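Heat, dough and the Monday closure

Dano, the pizza place at the bottom of Zikcombe high street, stayed open through the hot week in August when most of the kitchens near it shut at lunchtime. I had the dough figures from the shop and promised to write them up. They cover four evenings, all with the back door open and the extractor on full.

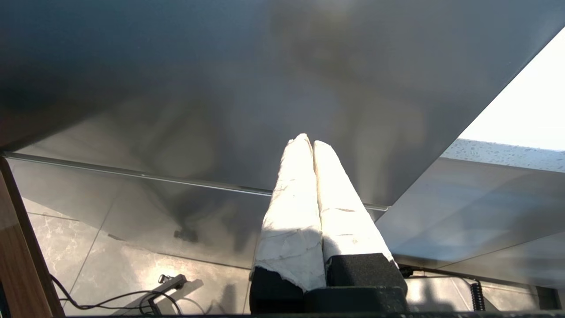
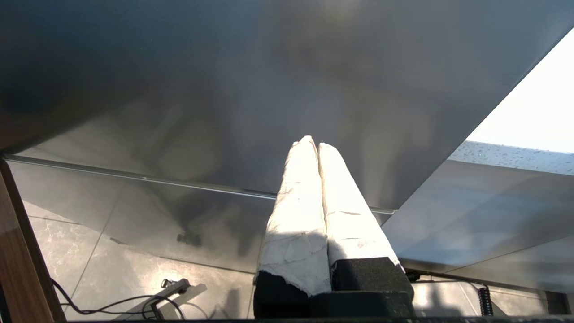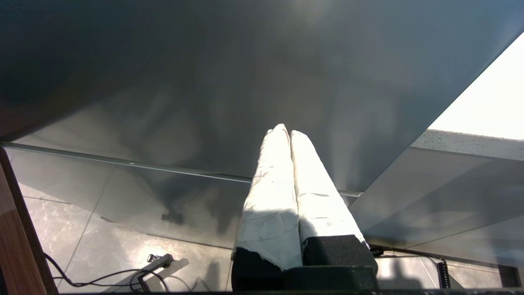

One comment under the previous post asked why a pizza shop should care about room temperature at all when the oven is so much hotter, and went on: surely the dough is in the fridge until it is needed, so the kitchen could be any temperature you like and the customer would never know.

The fridge is the weak point. Dano has one upright Gautier for the dough trays and it stands against the same wall as the oven. A fridge gets rid of its heat through the coil at the back, and if the air behind it is hot it runs longer to do the same work. On the worst evening the kitchen was at 34 degrees by the time service began. The fridge is set to 4 and was reading 8 on the middle shelf, with the door being opened for every tray.

At 4 degrees their dough will keep its shape until the following night. At 8 it keeps moving. The balls spread, touch each other and have to be cut apart, and a ball that has been cut apart and pushed back into shape needs a rest before it will stretch. During service there is no time for the rest, so the bases shrink back on the board and come out thick in the middle.

The shop changed three things, in this order.

Yeast first. They halved it for the morning mix and left everything else in the recipe alone. The dough was slow at first and then about right by six o'clock.

Water second. The mixing water had been coming straight from the cold tap, which in a hot spell is not very cold. They began filling jugs the night before and keeping them on the bottom shelf. It takes up room that would otherwise hold a tray, and I am not sure the trade is a good one in normal weather.

Third, they stopped putting the whole batch in at once. A full batch is 200 balls, and loading all of it warm raised the fridge temperature for most of the afternoon. Split into two mixes, the second went in after the first had chilled. Whoever is on the early shift now has to stay later, and that has been argued over.

They were shut on the Monday. That was not the heat. The Clirkotura delivery did not arrive and there was no flour in the shop beyond half a sack of semolina. I mention it as the notice on the door said "closed due to weather" and I have been asked about it twice.

I have no readings for the top shelf. The probe was on the middle one throughout, and the top is where the warm air goes when the door opens, so the real spread will be wider than what I have given. A second probe has been ordered.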